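Robot club news

Well, what a busy few weeks we've had at the Fotivville robot club! We're three months into the sorting project now and I'm still finding zip ties in my coat pockets. Iqra Hayat has taken over the hands (fingers are fiddly, so thank you Iqra) and I've been on shelves and bins.

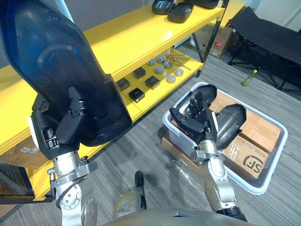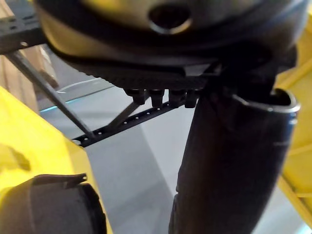

Our task for the Heneo challenge is to move 12 parts from shelf to bin, with 100 points going if you manage the lot. Our best practice score so far is a very modest 3, but we're learning loads – mostly about grip strength and patience. Paora Trevaskis has rewritten the bit of code that decides when to let go, and I can't wait to try it out properly.

We could do with more people on the programming side, and beginners are very welcome. Come along to the Patwary room at half past six, bring a laptop if you've got one, and have a word with me or Iqra about joining in May.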